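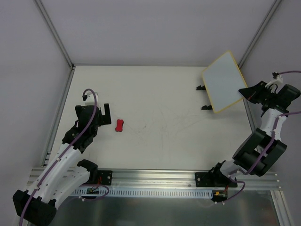
## 4. Setting up the table for a practice run

For the two-arm bench only. The single-arm bench is section 6, don't mix them up, the home positions are different.

You need: the red bone, the yellow-edged board, the Wurkham club laptop, both power bricks, a soft cloth. Allow 8 minutes. Less once you've done it a few times.

1. Power OFF at the strip. Both arms. Check the laptop isn't still running somebody's script from last time.
2. Clear the table. Only the bone and the board stay. Wipe the top with the dry cloth, no sprays.
3. Scratches in the middle are old, leave them. Do NOT line anything up by them. New teams keep doing this and then wonder why the numbers are off.
4. Bone goes left, flat, near the left gripper but not touching. Long way pointing toward the back wall, a little tilt is fine.
5. Board goes far right, turned so one corner points at the back wall. Feet down, blank face up. The right gripper comes in over the right edge.
6. Purple cables. Follow each one by hand from the camera down the arm. On the left arm it should sit in the white clips. If a clip popped off, put it back now, not later.
7. Leave slack at the elbows. Too tight and the plug pulls out of the camera at full reach.
8. Power on, left arm first, then right. Wait for both to show up in the Tolholm panel before you touch anything else.

> **CAUTION:** Hands and sleeves out of the walled area once power is on. Hair tied back. One person stays by the power strip the whole time, thats a rule and not a suggestion.

> **CAUTION:** Don't rest tools on the slotted strip in front. The small circuit boards at each end are bare.

### 4.1 First move

1. Speed to 60. Never start at full, even if it worked yesterday.
2. Run `home_both`. Arms should move one at a time. Both at once = wrong file, hit stop.
3. Run `open_close` with the grippers empty. Listen for grinding.
4. Run `left_pick` on the bone. Three tries, write down every miss.
5. Run `right_touch` on the board. Light contact only. If the board slides, stop and lower the force from 335 to 200, then put the board back and retry.

Note: force numbers are whatever units the panel uses. Not grams. Don't put grams in your report.

### 4.2 If it goes wrong

- **Camera black on one side:** reseat the connector at the bracket. Power off first.
- **Arm missing in the panel:** close the panel, unplug USB, wait, plug back in. Still missing, try the other port.
- **Gripper closes beside the bone:** calibration is stale. Redo section 3 for that arm, the other one can wait.
- **Joint is hot:** stop for the day.

### 4.3 Before you leave

Arms home, power off, laptop on its charger. Bone and board go back in the Martinelli drawer. Log sheet filled in, including the bad runs, we need those for the Zondau entry.

Last changed September 2018. The June version has the old speed setting in it, please bin any copys you find.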